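Dye workshop notebook, Danenau
April 6, 2019
Linen for the Prasertsri order, madder, second attempt

I write this the same evening, while I still remember the order of the steps. Last time I waited until Monday and then I could not say which pot had the chalk in it.

Starting point. The cloth is the half-bleached linen from Droltino, plain weave, the same bolt as in the first attempt. Dry weight of everything on the kitchen scale, in parts and added together: 3270 g. I cut off one strip before anything else and pinned it to the board as the untreated reference. Please do not use it for wiping, it looks like a rag but it has a label.

Problem from the first attempt, for those who did not see it. The color came out uneven, with lighter islands in the middle of the panels and a darker line along the selvedge. Kálmán Szabó was of the opinion that the madder was ground too coarse. I was of the opinion that the cloth was not clean. We discussed it for a long time over the wet panels and both remained where we were. So today I changed only the scouring and left the madder exactly as it was, from the same bag, with the same grinding. If the islands come again, Kálmán is right and I will buy the coffee.

Scouring. I used soda and a small quantity of Vurnix, the neutral soap without perfume. In the first attempt I only soaked the linen overnight in the tub and rinsed it by hand, and I believe now this was too gentle for linen. Linen has much more in it than cotton: wax, pectin, and whatever the weaver puts on the warp. So this time it went into the machine on the hottest program, in two loads, with the soda dissolved in a jug beforehand. Soda that is poured in as powder stays in the drawer like wet sand and then you have scoured nothing.

Spin speed set to 600. At the higher speed the linen gets sharp creases and these creases take the dye differently, one can see them for ever. I wrote 600 also on a piece of tape for the shelf.
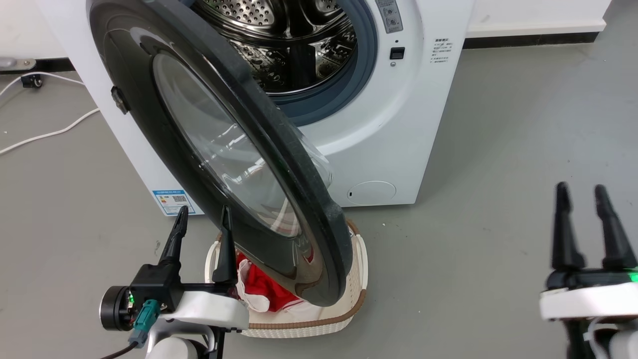
The machine with the door open.
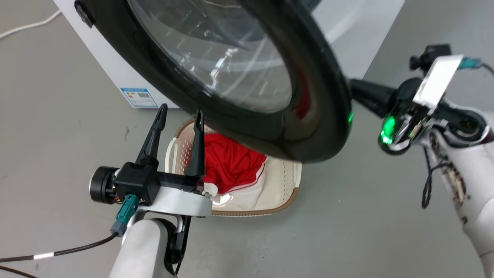

After the scour I made the drop test on a dry corner. On the reference strip the drop sat on top like a bead and I could have gone to fetch my glasses. On the scoured cloth it disappeared immediately. I tried in the center of a panel, at the selvedge, and near the fold, because the fold was where the worst island was in the first attempt. Everywhere the same. This was the first moment of the day when I was satisfied.

Mordant. Alum acetate, mixed by ourselves from alum and soda and vinegar as in the green folder, page with the coffee ring. The amount of alum is five percent of the dry weight of the cloth. I know there are people who use more for linen. We have always used this and I did not want to change two things on the same day. The cloth stayed in the mordant with a plate on top so that no corner looks out, and I turned it whenever I passed. Then dried on the line in the back room, flat over the bar and not pegged, and after this the chalk bath, short, hand warm.

A remark about the chalk. Our jar is nearly finished and the rest in it has lumps. I pressed it through the tea strainer. Whoever goes to the town next, please bring chalk, and please the fine one, not the one for playgrounds.

Madder. I washed the ground root in cold water first and threw away this water, it takes off some of the brown. Then the root went into the big enamel pot in a stocking, and the cloth after it when everything was still cold. I heated it very slowly. It is my habit to put the thermometer through the hole in the lid and tie it, so that it does not lie on the bottom and tell me the temperature of the pot instead of the bath. Never let it boil! I had it a little too hot once last year and the red became a tired brick color, and no rinsing brings it back.

The tap water in Danenau is hard and for madder this is a help, so I took it straight from the tap also for the dye bath. For weld I would do the same. For cochineal certainly not, see the entry from June of last year, where I complain for a whole page.

During the heating I moved the panels with the long stick all the time, with only short pauses. I think this is a second reason why the first attempt was uneven, and I must be fair about it: on that day the telephone rang and I was away from the pot for a good while. So perhaps I did not change only one thing after all. I write it down so that Kálmán does not have to say it.

The heat was turned off in the afternoon and the panels stayed in the bath to cool. When I lifted the first one, the color was a warm red, a bit to the orange side, and the same over the whole width as far as I can judge from wet cloth. Wet cloth always flatters. I will not write "success" before it is dry and pressed.

Rinsing. The first water was very red, the next one was pink, and then it was more or less clear. I did not use soap yet. The soap washing comes when the cloth has rested some days, this is an old advice from a dyer who taught me at the beginning, and I cannot explain it chemically, but her cloth was always better than mine.

Things I am not sure about:

The selvedge. In one panel it seems to me still a little darker than the rest. It can be the double thread there, which simply has more fiber in it. The customer will hem it in any case, so it is perhaps not a real problem, but I would like to know.

The remaining bath. It has still much color. I put in a piece of old wool blanket without measuring anything, only to see. It is in the pot under the bench with the lid on. Do not throw it away, and do not open it with a white sleeve.

The amount of Vurnix. I took it by feeling, a small cup. It foamed more than I wanted in the first load and I took less for the second one. For a proper recipe this must be weighed. The panels from the first load have a knot in the corner thread, so we can compare them when dry, in case there is a difference.

Light test. I cut a finger-wide piece from the smallest panel, put half of it under cardboard, and taped it to the south window next to the older ones. The weld piece that hangs there since the winter has lost quite a lot. The walnut has lost nothing and will probably survive all of us.

To do before the order can go out:

Let the panels dry completely, not in the sun.
Compare with the color card which Prasertsri sent, by the window, in the morning light, and with two pairs of eyes.
Soap wash, then a rub test with a white cotton cloth, dry and damp.
Press from the back side with the iron on linen.
Write to Droltino and ask whether the next bolt is from the same weaver. If there is another size on the warp, I have to repeat the drop test from the beginning.

For Kálmán: I did not touch your madder sieve. If you want to grind a part of the root finer and try it on a small piece, there is scoured linen left on the upper shelf, folded, with a blue thread in the corner. It has no mordant. I would be curious how it comes out with the same bath strength, and if your piece is nicer than mine I will say it aloud.

The key of the back room hangs again on its old nail. The window there is open a little for the drying, please close it if it rains.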